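Ticket 422: garment hanging, outerwear
Product: Wavo arm, Plorkow gripper
Status: open
Updated: Friday, March 28, 2025

Shirts on wire hangers now pass. Coats do not. In 312 attempts the arm got a coat onto the rail 7 times. Usual failure: the second shoulder slides off while the hook is being fed up through the neckline.

Tried: slower wrist, higher grip force. No change.

Foteveo asks if this can ship by August. Not for coats. Hanging one takes a hold on the collar and a separate pinch at the inner neckline. Next step is a two-arm test using the reference below.

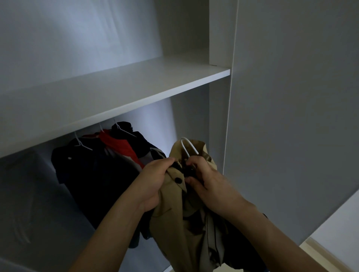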